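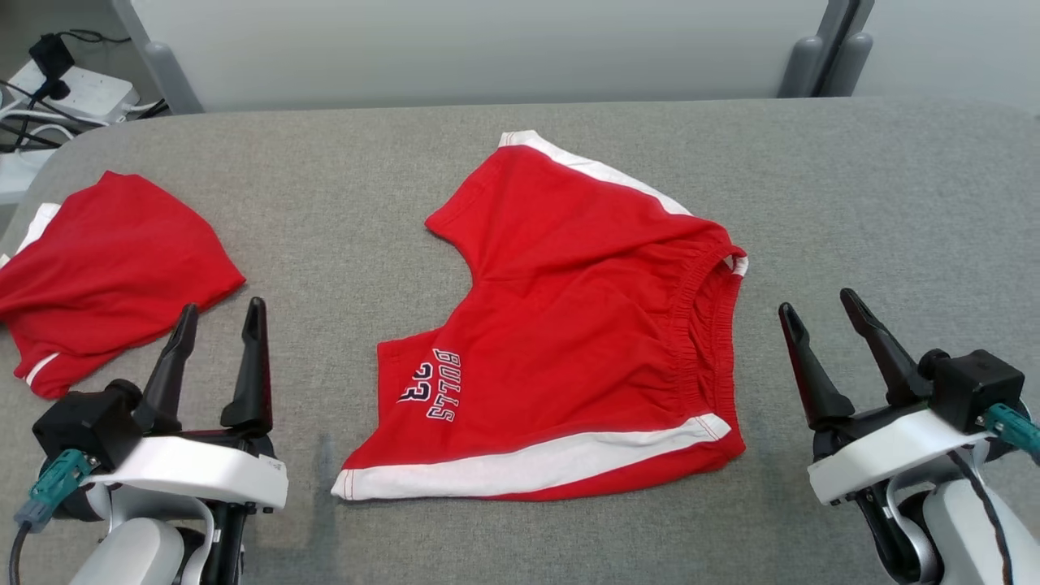
Miyuki Amano: I read rule 4 as saying the garment has to be squared up to the table before the arms are enabled. Ourania reads it as saying it only has to be flat. We've both been resetting cell 2 our own way for a month. Which of us is right? If it's me, a lot of episodes need a second look.

Ticket 1276
Queue: Kideck, cell practice
Site: Bañuelos, cell 2
Task: garment handling, two arms, sportswear set
Raised by: Miyuki Amano
Assigned to: Iraís Galindo
Status: closed with actions

Summary
Operators are applying the reset rules for the garment task in different ways. The Jusel checker has flagged 73 of the 623 episodes logged since the sportswear set came in. Most flags are for "start state not recognised" or "second item in work area". There has been no injury, no damage to the arms and no safety stop.

Reply, Iraís Galindo
Ourania is right about the wording and Miyuki is right about what the checker wants. Rule 4 says "laid flat, fully on the table". It says nothing about angle. The checker was set up on tea towels, which have four straight edges, and it treats anything turned more than a little as a bad start. Shorts lying at a slant with the waistband running diagonally are a good start under the written rule. They should not be flagged.

Please stop squaring garments up. We want the variety. A turned-under leg is also allowed, provided nobody has folded it that way to help the robot.

Reply, Ourania Katsaros
Thanks. What about the second item? The set has two red pieces and we leave the one we aren't using on the table, to one side. I was told at handover that this was fine. The checker doesn't like it at all.

Reply, Iraís Galindo
It was fine with the old set, where the spare was a different colour. With two red items the checker can't always tell which is the task item, especially from a wrist camera. I'd like to see how bad it is before I change the rule.

Log, step 1
Went through the flagged episodes camera by camera. The head view is clear enough in nearly all of them. The wrist views are where it goes wrong, as they look past the table for much of the time and take in whatever is behind it.

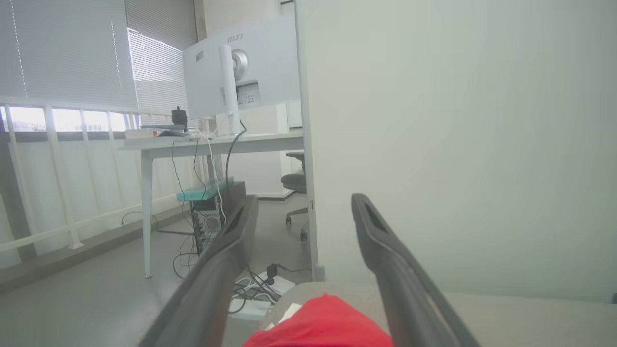
Wrist view: red cloth low between the fingers, desk, monitor and cables beyond the panel.

Two points from this one. There is a small white scrap of paper by the cloth. Rule 2 says the table is clear of everything except the garments, and paper counts. Please look over the surface at every reset, including close to the panel.

The second point is the floor under the desk. The cables there and the power strip are outside the cell, so rule 7 (cables inside the reach of the arms) doesn't apply, but people walk through there to get to the desk. I've asked for them to be tied up. That will be a separate ticket.

Log, step 2
Checked how the garment is being held at the first grasp. The rule sheet says both grippers should take cloth at an edge or a corner, with no pulling until both are closed. This was written for towels too, so I wanted to know if it makes sense on a jersey.
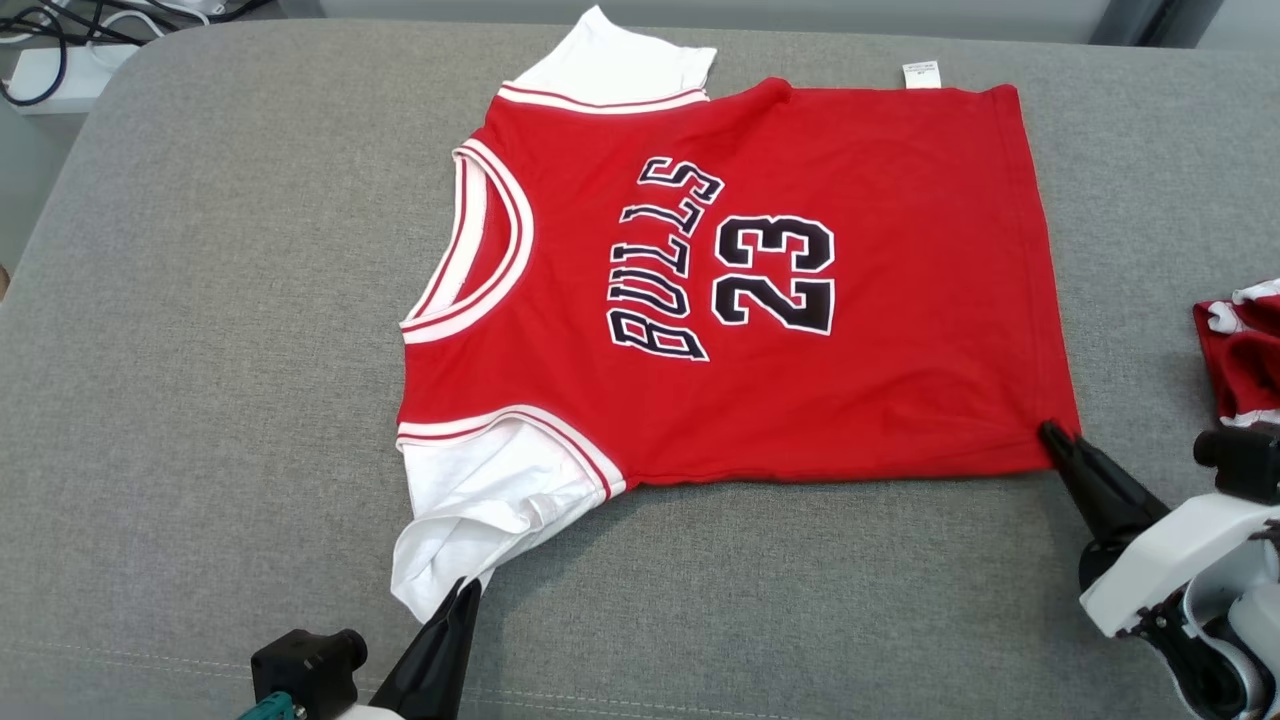

Head view: left gripper at the end of the lower sleeve, right gripper at the hem corner.

It does, with one change. A sleeve end isn't called an edge anywhere in the sheet, and Miyuki had been marking this grasp as a fault. It's a correct grasp. The spare garment is at the right of the table here, well clear of the hem, and I have no complaint about the distance. It's also red, which is the trouble.

Comment, Azucena Orozco
Can I ask about the sleeve that goes past the far edge of the table? By the letter of rule 4 that's not "fully on the table".

Reply, Iraís Galindo
Correct, and I missed it. As a start state it would be a fail. During an episode it's allowed, as the arms may move cloth over the edge and back again. The sheet doesn't separate the two cases and it should. Added to the actions.

Log, step 3
Looked at the wrist views with cloth in the gripper. When the fingers are closed on a garment it fills the lower part of the picture, and the spare shows up as another red patch near the table edge. Moltetetti support say the checker takes the largest red area as the task item and raises a flag if there's another one over the threshold. They can raise the threshold but don't advise it. 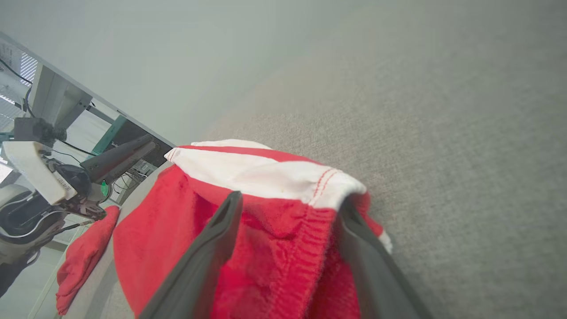 Log, step 4
Ran 14 resets with Ourania, with the spare put away in the drawer each time and the garment left at whatever angle it landed. Angle flags: still there until Moltetetti switched off the squareness test, then none. Second item flags: none.

Decision
1. Rule 4 now reads: "At the start, the garment lies flat and fully on the table, at any angle. During the episode it may pass over the edge."
2. Rule 5 now reads: "One garment on the table, unless the task card calls for two." Spares go in the drawer before the arms are enabled.
3. Sleeve ends, leg ends and waistbands are added to the list of accepted grasp points.
4. The enable switch stays off during every reset, even a short one - this hasn't changed, but two people asked.
5. Flagged episodes are not deleted. Iraís Nava will relabel them under the new wording and note the old flag next to the new one.

Comment, Iraís Nava
I can start on these once the new sheet is printed. What do I do with episodes where the spare is on the table but well away from the work?

Reply, Iraís Galindo
Keep them, tagged "second item present". They were done correctly under the rule in force then.

Comment, Miyuki Amano
Happy with this. The old sheet is still taped up by cell 1, so that one needs swapping as well.

Reply, Iraís Galindo
Swapped. Closing.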